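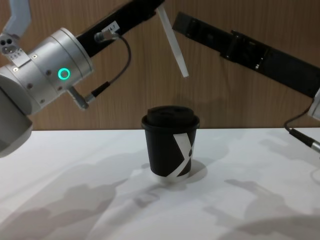
Clidham Building Users' Meeting – minutes, June

Seven present. Apologies from Szilágyi's and from the second floor, who were at lunch. The minutes of the last meeting were approved after the word "filthy" was changed to "untidy."

1. Coffee cups
Takeout cups are again being left on the white tables, lids on, so that no one can tell an abandoned coffee from a current one. Batow proposed that any cup left overnight be treated as trash. Agreed, with one objection from a slow drinker. Zatasow's quote for 100 mugs came to $807 and was received in silence. Carried over to the next meeting.

2. Wood-grain wall
Nothing is to be taped to the paneling. This was also item 2 last time.

3. Small stuff on tables
Cups are easy to spot. Thin white odds and ends on a white tabletop are not, and it was agreed to pick these up one by one at closing. A request for a brown tabletop was noted – and only noted.

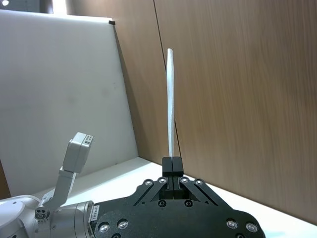
4. Money
Balance stands at $3,614. See mugs, above.

5. Any other business
The fridge was raised. The meeting closed at 4:40.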